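Moving week, bits and pieces

July 1999

Quick one tonight, the modem's only borrowed till Friday. We are out of Farton. Keys handed back, bond form signed, 32 boxes in the new place at Remura and I can't find the kettle in any of them.

Movers quoted $674 and then wanted another 50 for the stairs. There are four stairs. Paid it anyway, too tired to argue. Hiu-tung Yip came over with her station wagon and did the plants and the good glasses, two trips, nothing broken. Owe her dinner. Owe her several dinners.

Cold house. South facing, no heater in the back room, and the bathroom window doesnt shut all the way. Real estate bloke said he'd "pass it on". Neighbours seem nice though — one of them told me bin night before I'd even got the car unlocked.

Still need a proper table. Saw one in Parry for 80 dollars, dark brown timber, bit scratched on one end. Hiu-tung reckons wait for the August sales. I reckon I'm sick of eating toast off my knees. Measured the kitchen twice and got two different answers so will do that again tomorow.

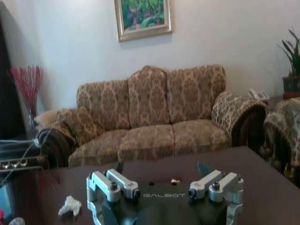
Things I still have to do

Ring the electricity people again, they've got the old tenant's name on the account. Redirect the mail. Find out if the Wivell bus goes down our street or only the next one over, the timetable says both. Curtains for the front room, the streetlight comes straight in.

Library card too. New branch is a ten minute walk, shut Mondays, so of course I walked there today.

More when the phone's on properly. If you've rung and got nothing, that's why — try me at work.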